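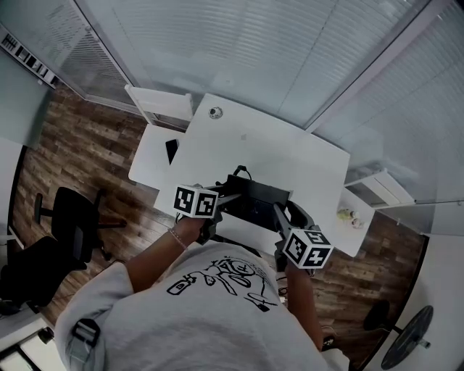

Both hand-held grippers at the desk, marker cubes on.

I spent most of July looking after the pair of hand grippers we use at Stumside, and I said I would write down how I set them up, mainly so Yuzuki Uchida can stop asking me over lunch.

The cubes come first. Each gripper has a white cube on top with square black-and-white markers, and the tracking only works as well as those faces do. I wipe them with a dry cloth every morning. Alcohol took the edge off the print on an old set, so I don't use it now. If a corner has started to lift I replace the whole face and redo the calibration for that hand.

Calibration is dull. I hold both grippers over the desk, turn them slowly through every angle my wrists allow, and stop at 144 poses. The first time I did it the left hand came out fine and the right was off by enough to matter. I blamed the markers and reprinted them twice. The real trouble was one screw under the cube mount that had backed out half a turn – you could feel it if you pushed the cube sideways with a thumb. Renji Kamata found it in about 38 seconds.

Now I check that screw before anything else. A drop of the weak thread locker, snug it down, leave it overnight. I use the same stuff on the finger pivots but much less of it, as it creeps into the joint and makes the jaw sticky.

The jaws get opened and closed fully 20 times before a session. I'm listening for a click near the closed end. The right one had it all through spring, and a new pivot pin from Shimada fixed it. The old pin had done 3,544 recorded grasps by then, going by the log.

The harness I adjust last, once I'm standing at the desk with my arms out. Buckle it while standing up straight and it rides up as soon as you lean forward.

Still to do: new pads for the left fingers, and a proper case for carrying the pair over to Gretness. At the moment they travel in a shoebox with a towel in it.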